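Workbench enclosure

A workbench enclosure is a set of walls fitted around a table or bench so that work can be done in a plain, bounded space. It may stand on the floor around a separate table or be built as one unit with the tabletop. Enclosures are used in workshops, laboratories, photo studios and repair rooms.

Construction

The usual form has a back wall and two side walls, with the near side left open for access. The walls meet at upright corner posts, often made of metal, which carry the weight of the panels. Panels are commonly light gray or white, and a matte finish is preferred where glare is a problem. The top may be open, covered with a diffusing sheet or fitted with a lamp bar. 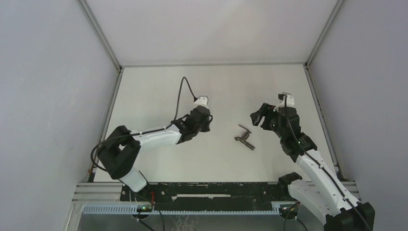
Tabletops are chosen for a flat, even color that makes small parts easy to find. White is common, although it shows scratches and ink marks sooner than gray does. Edge rails along the long sides protect the top from knocks and can serve as mounting points for clamps and other fittings. Cables are normally kept clear of the working area and tied to a post or rail.

Sizes

There is no single standard. The Orklow pattern has side walls 58 cm high, while the taller Podgate pattern has walls of 148 cm and is meant for standing work.

Care

Panels are wiped with a damp cloth and mild soap. Solvents can cloud painted surfaces. Fasteners at the corner posts should be checked from time to time, as they loosen when the bench is moved.

See also: Drafting table, Light tent, Packing bench

Last edited September 13, 2022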